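Trash bags that stay up on a mesh basket?

sorley70
My office wastebasket is the wire mesh kind and the bag slides down every time I toss in something heavier than a tissue. I paid $3 for bag clips and they popped off by Saturday. Any tricks?

Jorkov
Your bag is too big. Buy the small ones, a roll of 40 lasts me ages.

hijazi_k
Disagree! Small bags split when you stretch them over. Go bigger and roll the extra.
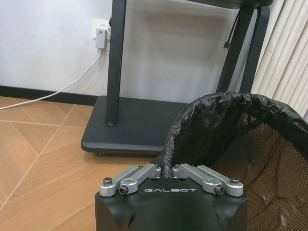 Rolling is the whole trick — I won't go back to clips. Mine's a black mesh one too, and you want the plastic bunched into a thick rim over the top edge like that. Wrinkles are fine.

Jorkov
Looks bulky to me. I'll stick with small bags.

sorley70
Trying the roll tonight, thanks!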